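Subject: Re: [family-stories] How much do you put in about a step-parent?

On the question that came in last night:

> I have finished the chapters on my grandparents and I'm stuck at the
> point where my mother remarries. I was 6. I didn't like him and I
> don't think he liked me much, but he paid for my schooling and he
> drove my mother to every appointment at the end. My half-sister will
> read this. She adored him. Do I write what I felt at the time, or
> what I think now? And does anyone leave a person out altogether? I
> have tried a version where he is only "her husband" and it reads
> like a legal notice.

I went through this with my own book, so I'll say what I did and you can take what's useful.

I left my stepfather out of the first draft. I told myself the book was about my mother's side and the farm at Solness, and that he came along after the part people would care about. When I read it through, there was a hole. My mother changed houses, changed churches, stopped playing the piano and started keeping bees, all within a few pages, and a reader would have had no idea why. He was the reason for most of it. So I'd say no, you can't leave him out, at least not if your mother is in it.

The second draft was worse. I put in everything I had against him. He sold my grandfather's truck without asking. He called me by my last name, which wasn't his. He made us eat supper at half past four because that was when his shift at the Holzer plant had always let him eat, and he kept it up for years after he left the plant. All true, and when I had it all in a row it sounded like a complaint filed by a ten-year-old. I printed that draft and put it in a drawer until the spring.

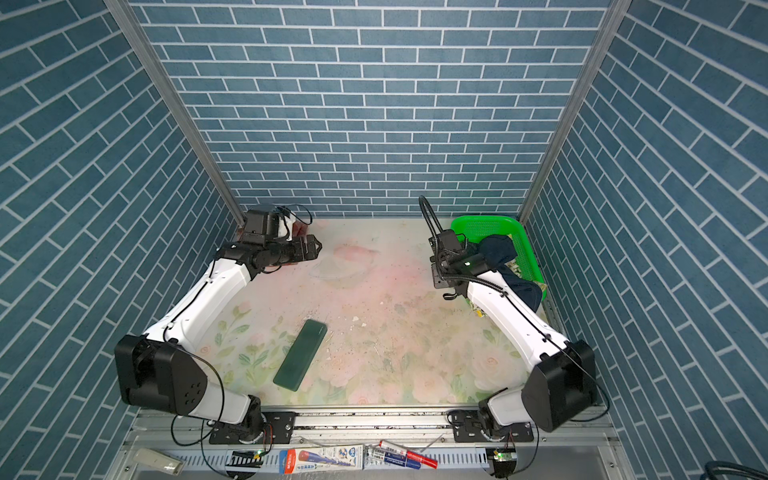 Blue brick wallpaper and the flowered mat

What got me moving again was a small thing. I was going through the box of papers my mother left and found his account book from the first winter they were married. He wrote down every cent. There was an entry for 200 dollars to the school, and under it, in the same month, an entry for selling his accordion. I never knew he sold it. I had thought it was lost in the move, and I had thought it was a good thing too, because I hated the sound of it. I didn't change my opinion of him on the spot. But I could write the chapter after that, since I had one fact about him that didn't come from my own grudge.

So my first piece of advice is to look for paper. Account books, letters, union cards, the backs of photographs. If you have the deed to the house, look at who signed and when. Our lot was number 3127 on the county map and the date on the deed told me they bought it before they told any of us they were getting married. I had the order of events wrong in my head all my life.
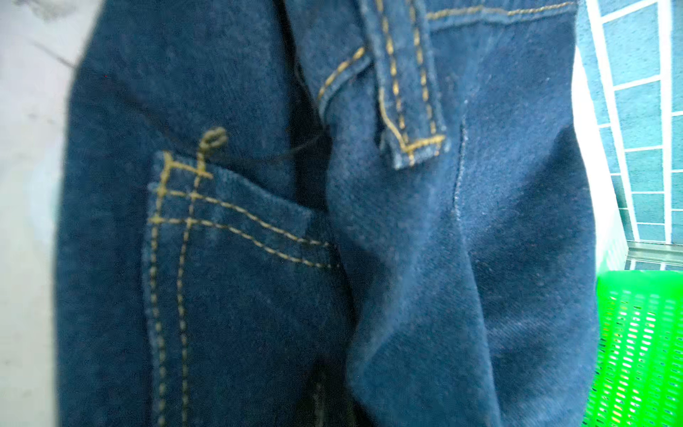

As for what you felt then against what you think now, I used both, and kept them apart. When I was writing as the child I stayed close to what a child would have noticed, and mostly that was clothes and food and who sat where. He wore dark blue jeans to the wedding supper, the kind with gold stitching around the pockets, two rows of it, and my aunt talked about it in the kitchen as if he had come in his pajamas. I remember staring at the stitching because it was level with my eyes and I didn't want to look at his face. I put that in and didn't explain it. The grown-up view came in later, in its own section, where I say plainly that I was unfair to him and that he was hard to live with. I think both can stand.

About your half-sister. I have a half-brother, and I gave him the chapter before I gave it to anyone else. I told him he could correct facts but he couldn't take out opinions. He corrected 3 things. One was the color of a car. One was the name of the lake, which I had down as Clasar and which is Flumero (Clasar is the town on the other side). The third was that his father did not leave the hospital the night my mother had her operation. I had written that he went home. He had gone down to sit in the parking lot. I was glad to fix that before it went to the printer.

He didn't like the supper part, and he said so, and it stayed in.

I would send her the pages early, before you are attached to the wording. It's easier to change a sentence you wrote last week than one you've been polishing for a year.

On "her husband" - I agree, it reads cold. I used his first name from the page where he comes in. I never called him Dad, so I didn't call him that in the book either. Some people on this list use initials, and I find those hard to keep straight over a long chapter.

One more thing, and then I have to go get supper on. You say he drove your mother to every appointment. I'd start there. Put him in the car with her, even if it's out of order, and go back to when you were six afterward. You may find the early part comes out different.

If you want someone to read the pages, write to me off list. I'm slow but I do read them.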